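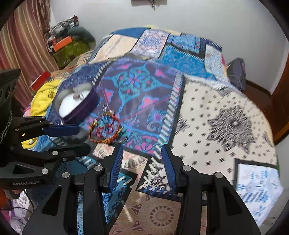 Jytte Ravn objected early on that the word "teaching" promises too much, as a robot given a few hundred recordings has been shown a task and may still have learned very little from it. Most writers on the subject keep the word anyway. **Robot teaching by demonstration** covers the methods by which a person shows a robot how a task is done, either by performing it by hand or by steering the machine from a distance, and the recorded movements are then used to produce the robot's own behaviour.

## Methods

Three methods are in common use.

In **hand guiding**, a person takes hold of the robot arm and moves it through the task while the joints give way. The joint angles are stored as they change. The method needs little training but is tiring with heavy arms, and the person's body often blocks the robot's own cameras.

In **remote control**, also called teleoperation, the operator moves a set of handles, a second smaller arm or a tracked controller, and the robot follows. Everything recorded is something the robot has physically done. Work is slower than by hand, and operators who cannot feel contact tend to grip too hard.

In **hand-held gripper recording**, there is no robot arm at all. The person holds a gripper in one or both hands and does the task directly, with a camera on the tool recording the view past the finger tips. The opening of the fingers and the path of the tool through space are saved with the video. Because the equipment can be carried, it is suited to homes, where bedding, clothes and small personal things lie together in ways that a laboratory bench seldom reproduces.

## Sorting and putting away small objects

Jewellery is a demanding subject for any of these methods. A thin ring on a padded cover sinks when pressed, and a bracelet may carry a cord or a tassel with it when lifted. Patterned cloth adds a second difficulty — a printed flower or a line of printed stitches can be mistaken for an object by the vision system.

Two-handed recording is often chosen for such work. One gripper can steady a box or hold back the cloth while the other picks. The two tools must share a common clock, and their positions relative to each other must be known, or the learned movements will not meet.

## The Kulla recordings

The Kulla collection was made by Haoran Xiong and Tincuța Pop in rented flats and family houses. It was planned at 600 demonstrations of household tidying, each to be kept under a minute. After checking, 351 were accepted. The commonest fault was loss of tracking when the tool passed close to a plain wall, followed by fingers closing outside the camera's view.

Pop's notes recommend that the person pause briefly with the fingers open before each grasp. Xiong disagreed and left the pauses out of his own sessions. The robot trained on both sets copied the pauses in some tasks and not in others, and the question was left open when recording stopped in December.

## Limitations

A person using a hand-held tool can reach positions that a given robot arm cannot. Such recordings have to be filtered or adapted before use. Demonstrators also differ in habit: left-handed people approach a box from the other side, and practised ones skip corrections that a robot would need to see.

Failed attempts are treated unevenly. Some collections discard them, while others, Kulla among them, keep a dropped item if the person picks it up again within 7 seconds.

## See also

- Imitation learning
- Motion tracking
- Teleoperation
- Two-finger gripper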